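Chapter 4
Ratios You Can Feel

When I was nine, my uncle let me take apart a hand-cranked ice cream maker on his back porch. I got it into pieces in ten minutes and spent the rest of that February trying to get it back together. I never did, and he never complained (he'd already bought an electric one, the rat). But I did learn something I've been using ever since. The crank on the side went around slowly, the paddle inside went around at its own speed, and the two speeds were always locked together. If I turned the crank twice, the paddle always did the same thing it had done the last time I turned it twice. That kind of locked-together relationship is what this chapter is about, and it has a plain old name: a ratio.

You've met ratios before. In Chapter 2 we used them for paint and pancake batter, and if you did the batter problem in your own kitchen, good for you! There we treated a ratio as a way of comparing two amounts sitting still on a counter. Now I want to get things moving. A bicycle, a clock, a can opener, the little wheels in a wind-up toy – all of them carry a ratio around inside, and you can feel it in your hands before you write down a single number.

Try this before reading on. Find a bicycle with more than one gear, flip it upside down, and turn the pedals by hand one full turn. Watch the valve on the back tire and see how far around it goes. Then change gears and do it again. My students always want to skip this part and go straight to the formula, and I always make them get their hands greasy first. Signe Lauritsen, who sat in the front row the first year I taught this course, wrote in her notebook "low gear = easy legs, slow wheel." I have read a lot of definitions of gear ratio since then and I still like hers best.

Let's put some words on it. The gear you turn is called the driver. The gear that gets turned is called the driven gear, or sometimes the follower. When the teeth of two gears fit into each other, we say the gears mesh. Every time one tooth on the driver moves past the meeting point, exactly one tooth on the follower moves past it too. Teeth can't pile up and they can't go missing. That one fact does nearly all the work in this chapter, so read it again if you went by it fast. 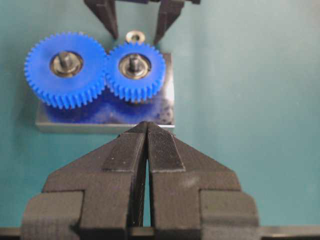

Figure 4.1 Two blue plastic spur gears on a flat metal plate.

A spur gear is the simplest kind there is, with its teeth cut straight across the rim. There are fancier ones – bevel gears, worm gears, helical gears with their slanted teeth – and we'll visit a few of them at the end of the chapter. For now, spur gears will do nicely, and the arithmetic you learn on them carries over.

Say you have a driver with 20 teeth and a follower with twice that many. Turn the driver once and 20 teeth go past the meeting point, so 20 teeth on the follower go past as well, and that's only half of the follower. You need 2 full turns of the driver to get one full turn of the follower. We write the gear ratio as 2 to 1, or 2:1, and we say it out loud as "two to one." Swap the gears so the big one does the driving and everything flips: one turn in, two turns out.

Two things tend to trip people up here. The first is direction. Two meshed gears always turn opposite ways, so if the driver goes clockwise the follower goes counterclockwise. Stick a third gear between them and the last one goes the same way as the first. The second is which number to write first. Books disagree about this, and so do people. In this book I put the turns of the driver first, every time. My old office mate Tarek Matar did it the other way around for years, and we once graded the same stack of quizzes and came up with completely different scores. If you use another book alongside mine, check its first few pages.

Now suppose a motor spins 2000 times a minute and you want a drum that turns only 200 times a minute. What ratio do you need? Divide the first by the second and you'll have it, and you may also start to wonder how big that follower would have to be. Pretty big! Section 4.3 shows how to get the same result with several smaller gears in a row, and that's my favorite section in the whole book.

Before you start Section 4.1, you should be comfortable with simplifying fractions and with solving a proportion by cross-multiplying. If either one feels rusty, go back to the review pages at the end of Chapter 2 and work a few. You'll also want a pencil, a compass for drawing circles, and some stiff cardboard, as we'll be cutting out a pair of gears of our own. Mine came out lopsided the first time and they still turned.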